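December, 6:10 a.m.

Slept badly, so I got up and wrote down the state of the sourdough trials while it was still quiet. The notebook has fallen behind by two bakes and I no longer trust my memory of which flour went into which jar.

Starter A is on whole rye, fed at equal weights of flour and water, kept on the shelf over the boiler. Starter B is on the white bread flour Mamta Sandhu gave me, same ratio, kept in the pantry. The pantry is colder than I had assumed. I left the thermometer in there overnight and the minimum was well under what I had been writing in the margin, which means every entry for B since the heating schedule changed has the wrong temperature against it. I have struck them through in pencil and left the original figures legible.

A peaks early and collapses early. If I feed it before bed it is past its best by the time I am dressed, with a gray liquid on top and a sharp smell close to nail polish remover. B is slow, smells of yogurt, and holds its dome long enough that I can use it at any point in the morning. For a person who does not want to arrange the day around a jar, B is the better starter. A gives the better flavor. I have tried using a smaller amount of A in the evening feed, one part old to six parts flour, and that moves the peak to breakfast. The texture is stiffer and the sourness is milder. Will repeat before drawing anything from it.

Yesterday's loaf was 500 grams of flour, all white except for a handful of rye to use up the bag. Water at seventy percent. Salt at two percent, weighed this time. Mixed with the water held slightly back, rested, then salt and the rest of the water worked in by hand. Folded at intervals until the dough stopped tearing at the edge of the bowl. Shaped it too early. The crumb had the usual signs: dense along the bottom, a few large tunnels under the crust, a gummy band that did not go away when the loaf cooled. The crust was good. The ear opened on one side only, so the cut was probably too shallow at the far end, or the blade was dull. Changed the blade. 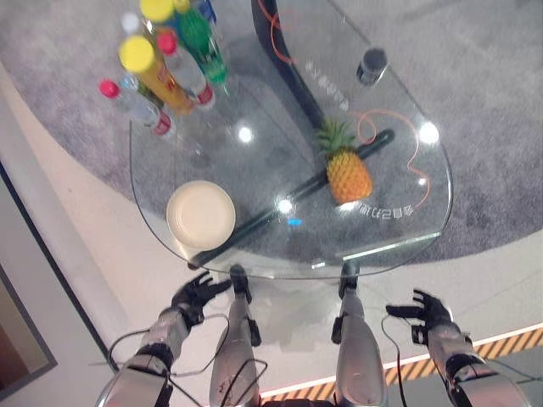 The underlying problem is that I have been judging the bulk rise by the clock. Ritu Negi's method is to take a small piece of the dough after mixing, press it into a straight-sided jar, mark the level, and shape the loaf when the piece has risen by half. It works as long as the jar and the bowl are at the same temperature. Mine were not, the first time, because the jar was next to the kettle. I now set the jar inside the bowl, pressed against the dough, with a plate over both. It looks silly and reads correctly.

Panagiotis Vrettos wrote back regarding the oven. His view is that the thermostat on these models is fine and that the door seal is the usual fault. I checked with a strip of paper shut in the door. It pulls free at the lower left corner and grips everywhere else. The replacement seal is sold by Plastmont in a standard length that has to be cut and joined, and he recommends putting the join at the top, away from the hinge. Ordered one. Until it arrives I will keep baking in the covered pot, where the leak matters less, and turn the pot halfway through.

Also tested the cheap stone against the steel plate, rolls only. The steel scorched the bottoms before the tops had any color. The stone took much longer to heat and gave an even brown. The steel goes back to being for flatbread.

7:40. Fed both jars. Labels rewritten, since the ink on A had run. Mathias Holzer wants a portion of B for his mother, and I will dry some on parchment for her so that it survives the mail. Spread thin, left out until it snaps, crumbled, bagged. It needs two or three feeds to come back and the first one always looks like a failure, so I will put that on the card.

To do before the next bake:

Move the thermometer to the boiler shelf for one night.
Buy rye. The coarse one clumps, get the fine.
Weigh the empty pot and write the number on the lid with the paint marker.
Sharpen the bread knife.
Ask Mamta which mill the white flour came from, as the bag has no name on it and it takes more water than the last one did.

10:15. Mixed the new dough. Same flour weight, water down to sixty-eight percent, jar in the bowl, level marked with a rubber band. Stiffer than yesterday's and easier to handle. I am going to leave it alone until the band says otherwise, even if that runs into lunch.

2:30 p.m. Dough in the jar up by a third. Kitchen has cooled with the sun off it. Waiting.

4:05 p.m. Up by half. Shaped, into the basket, cloth over, into the fridge. Will bake first thing tomorrow straight from cold and cut it only when it has cooled through.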